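Workshop notebook, Corstead site
Cell 2, two-arm tableware station
Tue 17 December

Purpose of entry: scheduled inspection of the cell, correction of the left gripper offset, and review of cable routing on the right arm.

The cell was placed in hold at the start of the shift and the arms were moved to the service pose. The event log was exported before any settings were changed. It contained 987 entries from the period following the previous inspection, of which 38 were grip faults on the left arm. The right arm recorded none. Most of the left arm faults occurred during plate transfers to the rack, and very few during mug handling.

The fingers on the left gripper were removed and cleaned. Wear on the contact faces was within the limit given in the Marchand service sheet. One mounting screw was below the specified torque and was replaced, together with its partner. The fingers were refitted and the zero position was taught again. The old offset has been kept in the Plirnorik settings file under the May heading, so that it can be restored if required.

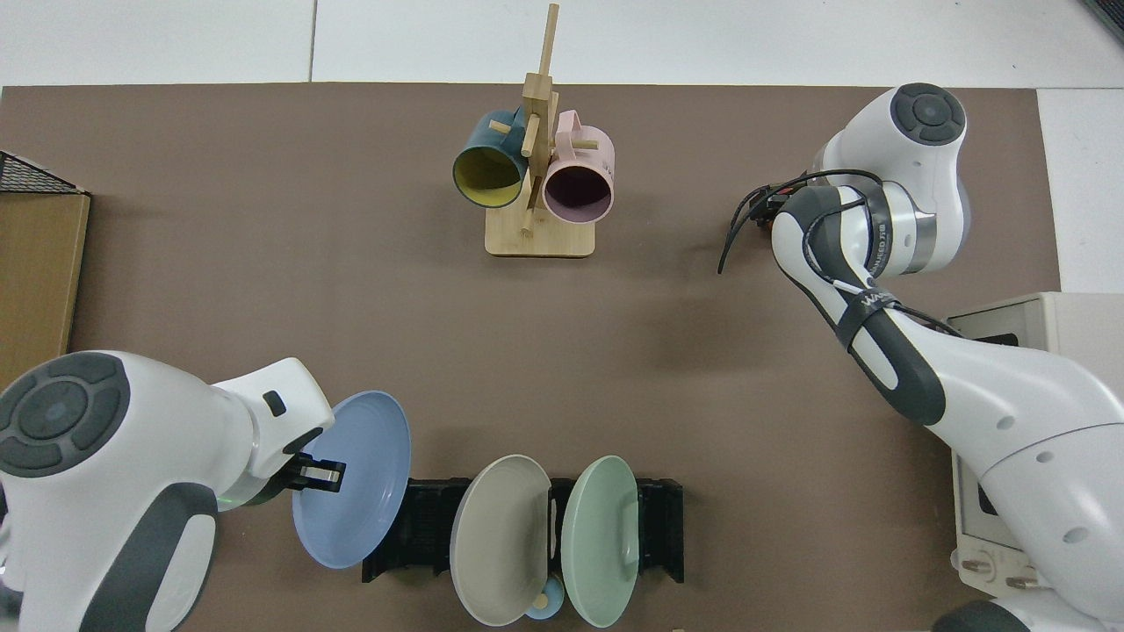 Plate transfers were then run at reduced speed, followed by a second run at normal speed. The combined total was 200 cycles. Two grip faults were recorded, both at reduced speed and both before the approach height was adjusted. The mug stand and the dish rack are to remain at their taught positions. Any person who moves either item for cleaning is asked to repeat the position check before releasing the cell.

Cable routing on the right arm was reviewed with the wrist turned to both ends of its travel. The slack in the loop at the wrist is sufficient for the present program. It would not be sufficient for the extended reach program proposed by Senier, and that program should not be loaded until a longer harness has been received. The order was submitted this morning. Delivery is quoted at 14 days.

Backup of both arm controllers completed and stored on the workshop drive. The cell was released to normal use at reduced speed for the remainder of the shift.

Open items:
Longer harness, right arm, on order.
Spare finger set, left arm, to be requested from Marchand.
Torque check on the left gripper to be repeated at the next inspection.

Recent entries
Cell 1: replacement of door switch
Plirnorik settings file: naming rules
Corstead workshop: tool calibration list
Cell 2: mug stand position check

This site uses cookies to keep you signed in and to remember your display settings. Accept | Manage settings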